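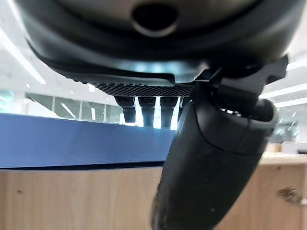
Must the risk assessment for a collaborative robot cell be reviewed when only the gripper fingers are changed?

Posted by Simin Talebi in Workplace Automation

Our department operates one arm at an assembly bench. The original assessment was prepared by the integrator, Ferness, and it names the gripper but says nothing specific about the fingers. We intend to fit longer fingers supplied by Dakatura. The arm, the program speeds and the bench will remain as they are. The site procedure requires a new assessment for "a change to the machine," and there is disagreement here over whether a pair of fingers meets that wording. I would also like to know what record should be kept, and who may sign it.

Babak Kazemi

The assessment should be reviewed before the robot is returned to use with the new fingers. The fingers are part of the end effector, and the end effector is part of the robot application that was assessed. A review is usually much shorter than a full new assessment, and in many cases its result is a single added page stating that the existing measures remain adequate.

Longer fingers alter several things the original assessor will have relied upon. The reach of the arm is extended by the added length, so clearances to fixed objects and to the operator's usual position must be measured again. The shape that may come into contact with a hand or forearm is different. A narrow tip concentrates force on a small area, and a contact that was acceptable with a broad, rounded finger may not be acceptable with a thin one, even where speed is unchanged. The points at which a hand could be trapped, both between the fingers and between the finger and the mounting, will also have moved.

I would advise the following order of work.

Obtain the drawing and the mass of the new fingers from the supplier, and file both with the assessment.

Enter the new tool mass, center of mass and tool center point in the controller. If these values are wrong, the arm's own force monitoring may stop without cause or, more seriously, respond late.

Inspect the new parts for sharp edges and for exposed screw heads, and confirm that the fasteners are of the type and torque stated by the gripper manufacturer.

Repeat the contact measurements at the locations listed in the original report, and add any location that the longer fingers now reach. If the report lists no locations, ask Ferness for them in writing.

Test the grip with the heaviest part handled at the bench, including behavior on loss of power. A dropped part is a hazard in its own right, and longer fingers generally permit a lower gripping force at the tip.

As to the record, our own form (number 79 in the safety file, for what that is worth) has spaces for the reason for the change, the part numbers removed and fitted, the controller settings before and after, the measurements, and the names of the person who did the work and the person who reviewed it. These should be two different people. The reviewer need not be an outside engineer, but must be competent in the subject and must have authority to keep the cell out of service.

On the wording of your procedure, I would not spend long on the argument. Have it amended to read "a change to the machine, its end effector, its workpiece, its program or its surroundings." ISO 10218-2 treats the robot application as a whole, and a site procedure that follows the same approach will give you fewer disputes of this kind.

Asadi Line Support

We change fingers weekly and never had a problem. If the new ones bolt to the same holes it is the same gripper as far as we are concerned. Just run it slow for the first hour and keep a hand near the stop button. The paperwork is only for when you buy a new robot.

Reply from Babak Kazemi

I must disagree with the answer above on one point of substance. Weekly changes are entirely reasonable where each set of fingers was included in the assessment from the beginning. The operator then selects from an approved list, loads the matching tool settings and makes an entry in the log. A set that appears on no list is a different matter -- the fact that it fits the same holes shows only that it can be attached. Running at reduced speed is a sensible part of commissioning, but it does not replace the review.

Stimel Training Desk

The advice to review is correct. The following remarks concern routine practice once the new fingers are in service, which the question did not raise but which belongs in the same document.

Fingers wear, and wear should be judged against a written limit. Our students are taught to check for looseness at the bracket, cracks along seams and mounting points, worn gripping surfaces, and debris where the moving parts meet. Light surface scratches are normally a cosmetic matter. A crack, a raised edge or any movement at a fastener is cause to remove the tool from service. The check is made with the arm stopped and its energy sources isolated under the site's lockout procedure, including stored air where the gripper is pneumatic. An emergency stop or a protective stop is not isolation.

The interval should come from the manufacturer's manual, shortened if your own log shows that faults are being found between checks. We use a visual check at the start of each shift and a torque check every 300 hours of operation. Those values suit our equipment and should not be copied without consideration.

Each set of fingers should bear an identification mark that matches the log. Ours are engraved on the mounting face, where the mark does not wear away. One of our older sets, 1339, was once refitted with the settings of another set because the paper tag had come off, and the engraving was introduced after that.

Simin Talebi

I thank everyone for the replies. The cell will remain out of service until the review has been completed. Ferness has agreed to send the list of contact locations, and our maintenance lead will act as reviewer. I have forwarded the proposed wording to the owner of the site procedure. Dakatura has supplied the drawing but has not yet stated the mass, so we shall weigh the fingers ourselves and record the figure pending their reply.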